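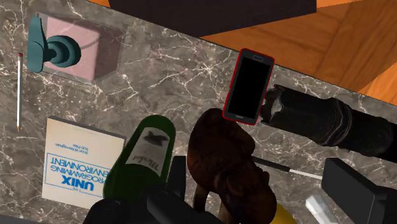 December, sealer trial on gray marble, second round

Stock: offcuts from the Mudgway slab, gray with white veining, honed face. Coupons cut on the wet saw, edges eased by hand, rinsed, then left on the drying rack for 84 hours. Shop held at 66 °F the whole time. Coupon M reads 332 g and has stopped dropping, so the batch is going ahead.

Products

Skerner penetrating sealer, solvent base. Prutik, water base. One set stays bare as the control. The Zovex sample is still sealed in the can. Leave it that way until the data sheet turns up; the label gives no recoat interval.

Application

Lint-free pad, one flood coat, 10 minutes dwell, wipe dry with a clean cotton rag. Second coat the same way after lunch. Prutik beads on the white veins and has to be worked in. Skerner goes on evenly but grabs the rag if the wipe is late. Coupon F was wiped late and has a haze along one side. Keep it in the set, marked.

Stain run

Coffee, olive oil, red wine, lemon juice. One drop each under a watch glass, left overnight, blotted in the morning, then washed with neutral soap.

Control: oil left a dark spot with a soft edge. Wine left a gray-purple ring. Coffee faint.
Skerner: no oil mark. Wine ring just visible under the raking lamp.
Prutik: oil mark on the gray ground, none on the veins. Coffee clean. Wine the same as Skerner.
Lemon etched all three sets. Expected, the sealers do nothing for acid on calcite. Drop lemon from the next round and run it separately with the gloss meter.

Problems

Water pickup numbers are no good. The balance drifted between the first and last coupon and I did not re-zero. Repeat with the check weight before every reading.

Wax pencil labels came off in the wash on two Prutik coupons. Sorted them out from the saw marks on the back. Scratch the letters in next time.

Next

Poultice the oil spots on the control with baking soda paste, covered. If they lift, the same coupons can go back in for Zovex. Order more pads. Saw tray needs emptying, the sludge is up to the drain.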